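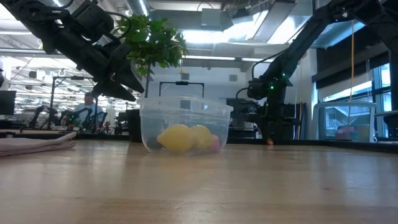 Sturnau Tabletop is a small collection of pictures of household things on tables: fruit, cloths, storage containers, small toys and similar. It was made for people who study how everyday objects are put together in one place, and for teachers who need ordinary pictures without shop labels. Many of the pictures mix things that do not belong to one family, for instance two lemons and a small pink-red ball in the same clear plastic container, with a folded light cloth lying on the table to the left. We wanted such mixes, so please do not remove them when you prepare a subset.

Version 1.2, August 2018
Maintainer: Boychuk, Numidport

What is inside

The collection has 1230 pictures in the main folder and 300 in a separate folder called "check". The check pictures were annotated two times, by different persons, and we keep both results. Each picture has one text file with the same name. The text file has one line per object, in the order: object name, color, container, remark.

There are 18 object names. The list is in names.txt. Some of them are wide on purpose:

fruit_lemon - whole lemons only, a cut lemon goes to fruit_other
ball_small - any ball which fits in one hand, of any material
round_other - a round thing which we could not name with certainty
cloth_folded - napkins, towels and other fabric, if it lies folded
container_clear - any storage container with walls one can see through
plant_pot - a plant or small tree in a pot, also in the background

The name round_other is used more than we expected. When an object is seen only through the plastic, its surface is often not clear enough, and the annotators were told not to guess. In the lemon picture the dark gray-green object at the left end of the container is marked in this way. If you think you know what such an object is, please write to us, but we will change the file only when a second person agrees.

Colors

Colors are written in simple words, one or two for each object. We did not use a color chart. For cloths the difference between beige and light pink was a problem, and annotators often gave different answers. In version 1.1 we tried to force one color for each cloth. In version 1.2 we went back and allow "beige/light pink" as one value.

Containers

The field "container" says in what the object lies. If the object lies directly on the table, the value is "table". If it is partly behind another object we still count it as inside, and the remark field says "partly hidden". Lids have no name of their own and are left out.

Known problems

- Objects in the background are annotated only if they are easy to recognize. Small things far from the center may be missing.
- The word "left" in the remarks always means left for the viewer. In some older files from July this was mixed up, and we corrected the ones we found.
- Lemons are too frequent compared with other fruit. We had many of them at Gravidgate and it was simple to use them again.
- Citrus fruit other than lemon is rare, so a model trained only on this collection will probably call every yellow fruit a lemon.

Changes

1.2 - cloth colors changed, check folder added
1.1 - plant_pot added to the name list
1.0 - first release

Use

You may use the pictures and the text files for study and teaching. If you publish a result, please write the name of the collection and the version number. Corrections are welcome - send the file name, the line and your proposal, and please keep one correction per message.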